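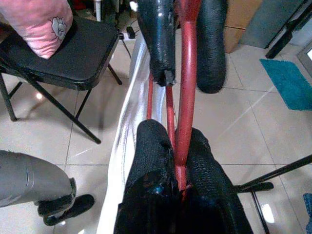 Wiroj Thammasiri wrote in to say that he hangs every T-shirt he owns by pulling the hook up through the bottom hem, that his mother did it this way too, and that he would like me to stop telling people the neck hole is fine. Fair enough, Wiroj. You win on T-shirts. I'm not budging on the rest.

How to hang shirts on plastic hangers (and skip most of what you've been told)

I own a clothes rack, a pile of cheap plastic hangers and very little patience for closet advice. Most of it comes from people who want to sell you a different hanger. I paid 30 for a set of velvet ones from Fillen a while back and they left fuzz on two dark sweaters, so I went back to plastic tubes and have stayed there.

What you need

A rack or rail that doesn't wobble
Plain plastic hangers, any color
A chair to put the pile on, so you aren't bending down to the floor for every piece

You'll see it claimed that hangers must all match. They don't. Clothes hang the same from a red one as from a purple one.

Step 1. Sort by how it opens

Make one pile of things with buttons all the way down and another of things that go over your head. Polo shirts are the awkward ones. I put them with the pullovers unless the placket is long. Jeans and anything else that folds over the bar can wait until the end.

Step 2. Check the hanger first

Run a thumb along the top of the bar. Cheap plastic often has a seam, and a rough seam will catch on a thin knit. If it's bad, a few strokes with a nail file will take it down. If the hook is cracked, throw it out. I've tried gluing hooks. Glued hooks fail at night and take the neighbors down with them.

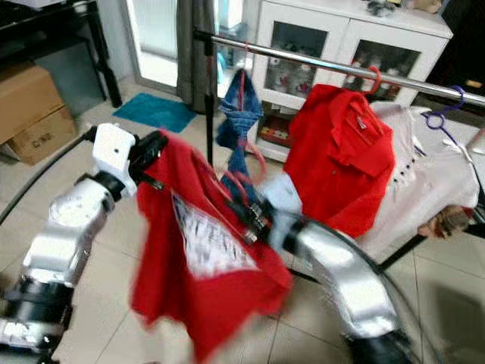 Judite Lobo objects that checking hangers is a waste of a morning, and that in her house a hanger gets checked when it breaks. I have some sympathy. Do it once when you buy them and then forget about it.

Step 3. Put the hanger in from the bottom

For a T-shirt, hold the hanger by the hook, slide it up inside the shirt from the hem, and bring the hook out through the neck. Going in through the neck is quicker, and on a loose old collar you'll never see the difference. On a snug one you are stretching the ribbing every time.

If the shirt bunches up around the bar halfway, stop pulling. Let the hook go, hold the shirt by one shoulder seam, and work that side over the end of the hanger. Then do the other side. Yanking on the hook only drags the neck out further, and you've lost the whole point of coming from below.

Printed shirts get the same treatment. There's a tip going around that you must turn them inside out to hang them, to protect the print. In the wash, sure. On a rail in a room, I've never seen what it protects them from. 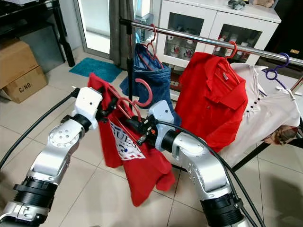

Step 4. Square up the shoulders

The seams should sit the same distance from each end of the hanger. Tug the hem straight down once with both hands. If the hanger is wider than the shirt you'll get those little horns in the shoulders, and the cure is a narrower hanger. I was told steaming fixes horns for good. It fixes them until you hang the shirt on the same hanger again.

Step 5. Button-fronts

Undo enough buttons to get the hanger in without a fight, then close the top one and one more lower down. Books tell you to button every one. I have timed myself and it isn't worth it for a shirt I'll wear on Thursday. Blouses in slippery cloth are the exception, and they get buttoned all the way or they end up on the floor.

Step 6. Load the rail

Hooks all facing the same way, heavy things near the uprights. Denim is heavier than you think. My old Tatura rack sagged in the middle one January because I'd put all the jeans there. Leave enough space to get your hand between pieces. When you can't, you have too many clothes out, and a bigger rack will only hide that for a season.
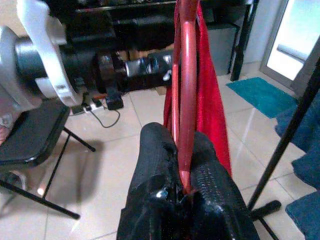

Red bag, red handle. Matching optional.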